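2026-08-15

Slow, warm Saturday in the workshop, and I finally got to sit down with the Stokorstead material that has been waiting since we took it on. For anyone picking this up after me, it's the recordings and wire copy on the two blasts near the Dunon checkpoint, and our job is still just to say what order things happened in and how far apart.

I started with the Hoarau road audio because Gobnait Hegarty swears by it, and she has a better ear than I do. The first blast is clean as a bell. The second is a mess, with a truck going by and what I think is an echo off the grain store, so I lined it up against the shop recording from Cullach and worked backward. I get 634 seconds between them. The early wire story said "within the hour", so we don't contradict it, but we can be a good deal tighter than that now.

The distance is where I got stuck. The police statement puts the second blast 80 meters past the barrier, and the witness who was selling melons says it was on the near side. I like the melon seller - he was right about the motorcycle when everyone else had it as a car - but I can't square him with the sound yet.

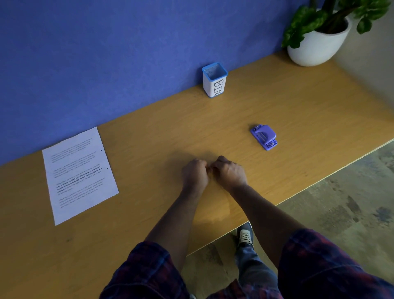

So I've left both versions in the log, each with its source, and marked the location as open. Please don't tidy that up until we've talked! Casualty figures I haven't touched at all, they belong with the hospital lists and those aren't due to us before October.

Still to do: ask Gobnait to listen to the last 60 seconds of the Cullach file with fresh ears, and check whether the shop's clock was ever set properly.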